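Tidari — corpus de avaliações de louça de mesa em português
Ficha do conjunto de dados, versão 7

Resumo

O Tidari reúne 789 avaliações escritas por compradores de pratos, canecas, tigelas e travessas, recolhidas em lojas pequenas que vendem pela internet. Cada avaliação traz a nota original, o texto sem correção ortográfica e duas etiquetas atribuídas por nós: durabilidade e aparência.

Convém dizer logo que a nota de cinco estrelas vale muito pouco. Boa parte dos compradores avalia a caneca no dia em que abre a caixa, e uma caneca no dia em que se abre a caixa é quase sempre ótima. Quem quiser treinar um classificador de sentimento com a nota como alvo vai aprender sobretudo a reconhecer entregas pontuais.

Arquivos

avaliacoes.csv — uma linha por avaliação, separador ponto e vírgula, UTF-8
etiquetas.csv — chave id_aval, campos durabilidade e aparencia
lojas.csv — código da loja, sem nome nem endereço
LEIAME.txt — este texto

O campo data_compra vem vazio em 234 linhas. Não tentamos preencher. Na versão anterior alguém preencheu com a data da avaliação, e o resultado foi uma coluna inteira de louça avaliada no instante da compra.

Como foi etiquetado

Duas pessoas leram tudo, separadamente. Onde discordaram, a linha ficou com o valor "disputa" e assim permanece. A concordância em aparência é boa. Em durabilidade é fraca, e desconfiamos de qualquer artigo que apresente um modelo muito seguro nesse campo: "lascou um pouquinho mas uso todo dia" é elogio ou queixa? Lemos a frase várias vezes e continuamos sem acordo.

Expressões como "vai ao micro-ondas" aparecem como promessa do vendedor repetida pelo comprador. Não são teste de nada. A linha Plesport, citada em várias avaliações, é o pior caso — há textos que copiam o anúncio palavra por palavra.

O que falta

Avaliações de uma estrela sem texto foram descartadas. Isso torna o corpus mais simpático do que o mercado. Também não há avaliações de louça usada, nem de restaurantes, que lavam muito mais e teriam algo a dizer sobre esmalte riscado. As lojas foram escolhidas por terem respondido ao nosso pedido, critério que não recomendamos.

Usos que desaconselhamos

Comparar fabricantes. Estimar vida útil. Alimentar selos do tipo "aprovado pelos clientes", como já nos foi pedido pela Plirkeck, que não gostou da resposta. 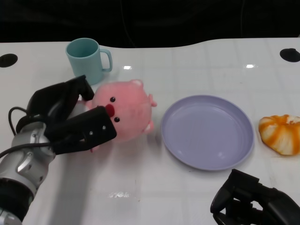 Por Sarahí Camacho e Davoud Kermani | atualizado em 17/3/21

Histórico de versões

v7 — removidas 241 linhas duplicadas. Eram a mesma avaliação publicada em lojas diferentes, às vezes com a nota alterada.
v6 — campo aparencia separado de cor. Deveria ter sido assim desde o começo.
v5 — retirada a coluna "confiabilidade do autor", que media só o comprimento do texto.

Licença e citação

Uso livre para pesquisa, com menção ao nome do corpus e ao número da versão. Sem o número, a citação não serve para muita coisa: os resultados da v5 e da v7 não são comparáveis.

Erros de etiqueta podem ser enviados com o id_aval e a proposta de correção. Pedidos para retirar avaliações negativas vão para a mesma caixa e não são atendidos. A próxima revisão está prevista para maio, se houver quem releia as disputas.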